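Teaching the bag pick, week two

Most of Wednesday went to the mailer bags. The job is simple on paper: pinch a plastic bag between two fingers, lift it clear of the surface, and release it over the outfeed. I drive the arm from the leader handles and the recorder logs joint positions, gripper width and the wrist view. We have 129 usable demonstrations so far. The target Urs Widmer set for the first training run is 857, a number he has declined to explain.

Film is a poor thing to teach with. A carton has edges, and the width reading tells you when you have it. A bag gives you almost no change in motor current until a fold bunches up, and by then the fingers are often past the part you wanted. I now close in 2 stages: a slow approach until the film starts to gather, a short hold, then the full squeeze. The hold matters for the data. Without it the policy learned to close and lift in one motion, and it dropped most of what it touched.

Printed codes are a separate nuisance. The Pfister scanner downstream wants the code reasonably flat, so I try to grip near an edge and leave the print alone. On creased film that is a judgment call, and my choices drift over a long session. I have started reviewing the wrist video every 20 episodes and throwing out grips I would not repeat.

Next is the Nisuren controller update, then back to recording.

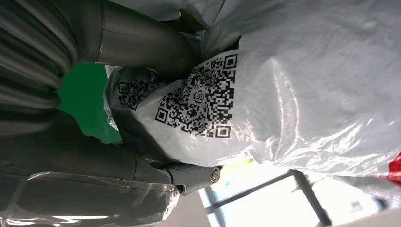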